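Hikside Beer Label Register: Data Card

Release 7, January 2019. Maintained by the Hikside Brewing Records Office.

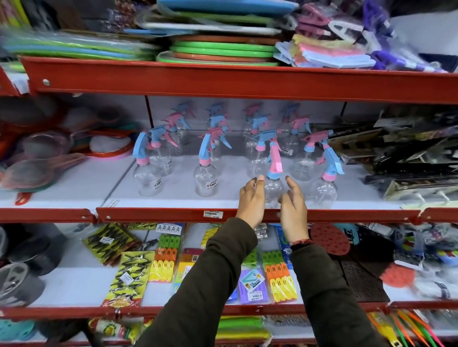 Summary

The Hikside Beer Label Register is a structured collection of the information printed on the labels of bottled and canned beer sold in the towns of Onavham and Ivton. It covers beer from independent breweries only. Each entry records one label as it stood at the time of entry, together with the style, strength, container size and declared ingredients.

The register is intended for people who study how beer is described to the public. It is not a buying guide and carries no scores, tasting notes or prices.

Contents of the release

The release consists of three files and this card.

labels.csv holds one row per label. The file has 23 columns, listed in the next section.

breweries.csv holds one row per brewery. Release 7 covers 38 breweries. Breweries that have closed are kept, with the status field set to "closed".

changes.txt lists every correction made to existing rows between Release 6 and Release 7, in order of label number.

All files are encoded in UTF-8. Fields are separated by commas, and any field that contains a comma is placed in double quotation marks. Empty fields are left blank. The word "none" is used only where the label itself makes a statement to that effect, such as "no added sugar".

Main fields

label_id: a permanent number. Numbers are never reused, even when a row is withdrawn.

brewery_id: matches the first column of breweries.csv.

beer_name: the name as printed, including capital letters and punctuation.

style_printed: the style claimed by the brewery, copied word for word. A label that reads "hoppy farmhouse pale" is entered in that form.

style_group: the style assigned by the Office from its own list. See "Style groups" below.

abv: alcohol by volume, as a number to one decimal place.

container: "bottle" or "can".

volume_ml: declared contents in millilitres.

hops_named: hop varieties named on the label, separated by semicolons and kept in printed order.

malts_named: as above, for malt and other grain.

allergens: the allergen statement in full.

conditioned: "yes" if the label states that the beer is bottle or can conditioned, otherwise blank.

serving_note: any advice on temperature, glass or pouring.

best_before_form: the form in which the date is given (day, month or year). The date itself is not kept.

The remaining nine columns deal with label size, print colours, recycling marks and entry history. They are described in the header lines of labels.csv.

How entries are made

Labels reach the Office in two ways. Breweries may send a flat copy of a new label before the beer goes on sale, and Office staff transcribe labels from containers bought in shops. The source of each row is given in the column entry_source.

Every label is transcribed twice, by different members of staff, without reference to the earlier version. Where the two versions agree, the row is accepted. Where they differ, the container or flat copy is examined again and the disputed field is settled by a third reader. Differences in spacing and line breaks are ignored.

Spelling mistakes on labels are preserved. A hop variety misspelled by the brewery appears misspelled in hops_named, and the standard spelling is added in the column hops_standard.

Style groups

The Office uses its own list of style groups, known as the Salgado list. It was drawn up for Release 2 and has been revised twice. It is deliberately short. Hazy, West Coast and session versions of India pale ale share a single group, as do dry stout and oatmeal stout. Users who need finer divisions should work from style_printed.

Beers which cannot be placed with confidence are assigned to the group "other". This group includes most beers made with fruit, and all beers aged in casks previously used for wine or spirits. The Office recognises that the second rule is a blunt one. It will be reviewed before Release 8.

Changes in this release

The column can_lining has been removed. Very few labels mentioned the subject, and the wording varied too widely to be compared.

The allergen field now holds the full printed statement. In earlier releases it held a list of codes. A table for converting the old codes can be obtained from the Office on request.

Fifty rows have been withdrawn. These were duplicates created when a brewery in Ivton changed its trading name and its labels were entered again under the new one. The withdrawn numbers are listed at the end of changes.txt.

Known limitations

Coverage of Onavham is stronger than coverage of Ivton, where fewer shops stock independent beer. Counts for the two towns should not be compared directly.

Seasonal beers may be missing. The main buying round takes place in October, and beers sold only in spring or early summer enter the register chiefly when the brewery sends a copy.

Draught beer is excluded. Pump clips and keg badges carry too little text to fill the required fields.

The strength recorded is the strength declared. The Office does not test beer and cannot confirm that the contents of any container match its label.

Labels entered before Release 3 were transcribed once only. These rows have the value "single" in the column check_level and should be treated with greater caution.

Permitted use

The files may be copied, analysed and republished for research, teaching and journalism, provided that the register and the release number are credited. Label artwork is not included in the release and remains the property of the breweries concerned. The register must not be used in advertising to suggest that the Office has approved a beer.

Suggested credit: Hikside Brewing Records Office, Hikside Beer Label Register, Release 7.

Corrections

Breweries and members of the public may report errors in writing. A report should give the label number, the name of the field and the reading believed to be correct. A clear copy of the label is helpful but not required. Accepted corrections appear in the following release and are recorded in changes.txt. Requests to remove an accurate entry are not normally granted, including where the beer is no longer brewed.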